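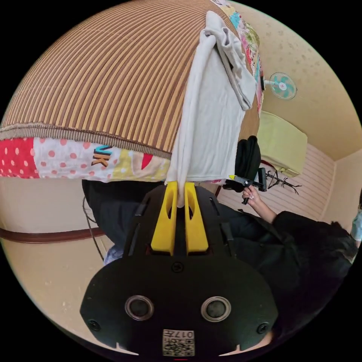 How to Change and Air Floor Bedding in a Small Room

A folding mattress with a quilt and a woven mat on top is easy to live with, but the layers need regular care. The method below takes two people 10 minutes on an ordinary day and longer when the covers are going to the wash.

What you need

A clean towel or soft cloth
A brush with soft bristles
A laundry bag
A fan, if the room has one

1. Clear the top

Take off pillows, clothes and towels first. Pick up loose cloths from the middle and shake them out away from the bed. Put anything for washing straight into the bag so it doesn't end up back on the mattress.

2. Brush the mat

Brush along the stripes of the weave, then along the binding. The binding collects the most dust. If the mat is stained, wipe it with a damp cloth and dry it with the towel. Do not soak it. Woven mats can warp, and the binding tends to pucker.

3. Lift off the mat and quilt

One person stands at each end. Roll the mat - don't fold it - and stand it in a corner. Fold the quilt in half lengthwise, then in half again. With patchwork, check the seams as you fold and put a safety pin near any that have opened. I use a MacLeish quilt guard under mine in January, when the floor is cold. 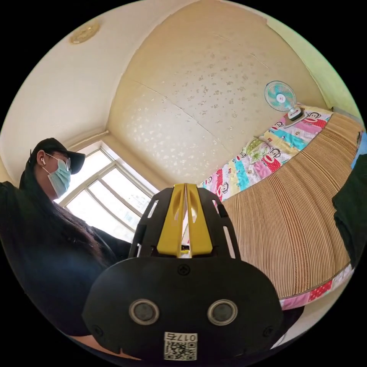
4. Air the mattress

Fold the mattress so that both faces are exposed, or lean it against a wall if it will stand by itself. Open the window for 90 minutes on a dry day. On a damp day keep the window shut and run the fan at its lowest setting. Turn the mattress over halfway through.

5. Put the layers back

Lay the mattress flat with the end that was at your feet now at your head. Spread the quilt and pull it square from opposite corners. Unroll the mat last and smooth it from the center out.

How often

Brush the mat once a week. Air the mattress every 2 weeks, more often in summer. Wash the quilt when it needs it, on a cool cycle, and dry it fully before it goes back.

Müzeyyen Öztürkmen, Narkville
14 February 2019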